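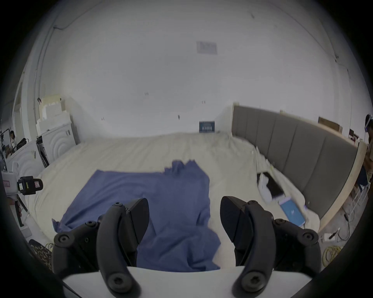

Home News Opinion Food Letters Subscribe

October
By our household columnist

Let us go back to being bad hosts

My aunt kept a guest bed with a bottom sheet that did not match the top one, and a blanket that smelled of the cupboard it had spent the year in. If you stayed with her you were given a towel, told which tap not to trust and left alone until breakfast, which was toast. I have never slept better in anyone's house.

I thought of her last month when I went to stay with old friends for a weekend and was handed, on arrival, a printed card. The card had the wifi password on it, fair enough, but also the hours of the nearest bakery, a note about the shower and a short paragraph welcoming me to "the space". I have known these people since we shared a flat with mushrooms growing in the bathroom. It was their box room. I had helped to carry the boxes.

Somewhere in the last 10 years the rented holiday flat has crept back into the ordinary house and started giving orders. We have all stayed in enough of them to know the drill, with the little basket of biscuits and the folded corner on the loo roll, and now we cannot have a cousin for the night without wondering what marks we would get. I did it myself in the spring. I bought a carafe. I stood in Benidix on a Wednesday afternoon comparing bedside carafes, for the use of my own brother, a man who drinks from the kitchen tap by putting his head under it.

The shops are delighted, of course. Zestia will sell you something called a guest bundle, and as far as I can make out it is a candle, a smaller candle and a pair of slippers that fit no human foot. Troto does a linen spray. I don't object to people making a living, but I do notice that every one of these things is aimed at the host's nerves. No guest of mine has ever gone home early for want of linen spray. A couple have gone home early because of my conversation, and there isn't a bundle for that.

The trouble with all this polish is what it does to the person on the receiving end. Put me in a room with a stack of cushions graded by size and I lie awake working out the order they have to go back in. Give me a tray and I feel I ought to ring for somebody to take it away. I creep about and make the bed to a standard I have never once reached at home, and on Sunday I strip it again and stand on the landing with my arms full, asking where you'd like these. Then I buy flowers on the way to the station and post them back, more or less, in shame.

It also means we ask people less. I put this to a few friends over supper at Asante, the noodle place by the bus garage, and 2 of them admitted they hadn't had anyone to stay since the summer before last. They had the room and they had the bed. They hadn't got round to doing the room, they said, as if it were a tax return. One was waiting for a lamp.

You can be too casual, I know. I once stayed with a man whose spare pillow was a coat. There ought to be a clean sheet, a door that shuts and some warning about the dog. Past that I think most visitors would settle for being expected to find their own mug.

So I have given the carafe to the charity shop, and my brother is coming again at half term with his 3 children and whatever they are all coughing with by then. They will get the sofa bed, the airbed and the blanket from the cupboard. I haven't aired it. There will be toast, and they can make it.

More in Opinion Previous Next Back to top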